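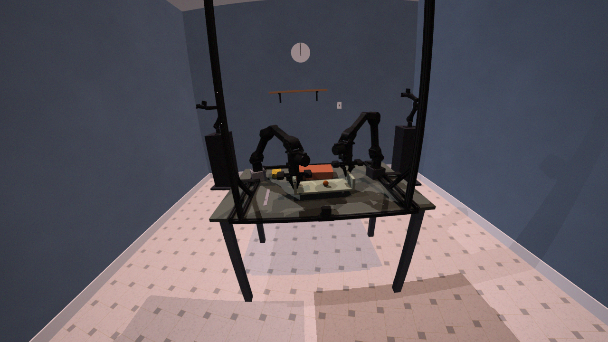

Takora Township Democratic Club
Minutes of the General Meeting, August 2026

The chair, Renato Macapagal, called the meeting to order at 7 p.m. A quorum was present, with 42 members signed in. The agenda was approved with one change: the discussion of the county mailer was moved ahead of the candidate forum.

Minutes of the previous meeting
Approved as circulated, after correcting the spelling of Brondora Road in the precinct list.

County mailer
The chair reported that the state house campaign has asked local clubs to put their names on a joint mailer about the school funding bill. A draft was passed around. Several members felt the second page spent too much space on the incumbent's vote against the bill and too little on what the bill would have paid for. One member asked whether the club would be able to see the final version before it was printed. The chair said he had asked for this and had not yet received an answer.

Moved and seconded that the club sign on to the mailer, on condition that the final text is sent to the chair before printing. Carried, 31 to 8, with 3 abstaining.

Candidate forum
The Pirzada Street library has confirmed the large meeting room. It seats 82. Both candidates for the open township board seat have accepted. The Republican candidate for state house has declined and the Democratic candidate has accepted. There was a long discussion of whether to hold the state house portion with one candidate present. Members in favor said voters should not lose the chance to ask questions. Members opposed said it would look like a rally, and the library's rules do not allow campaign events in its rooms.

Agreed to limit the forum to the township board race and to invite the state house candidate to a regular club meeting. The chair will write to both state house campaigns to explain the change.

Questions for the forum will be taken in writing at the door. A moderator from outside the club is still needed.

Voter registration
The table at the Prillodon farmers market will continue through the registration deadline. Two shifts are open. Members are reminded that anyone who asks must be given a form, whatever party they support, and that club literature stays off the registration table. Completed forms go to the county office the next business day — they are not to be held for the following meeting.

Ballot drop box
The county clerk has proposed moving the Brondora Road drop box inside the township hall, where it could be reached only during office hours. The club opposed a similar plan in March. Moved and seconded to send a letter repeating that position and asking for a public hearing. Carried without objection.

New business
A member asked that the precinct walk lists be updated before canvassing starts, as several addresses on the east side are out of date. Referred to the precinct captains.

A request to change the regular meeting time was tabled.

Adjourned at 8:50 p.m.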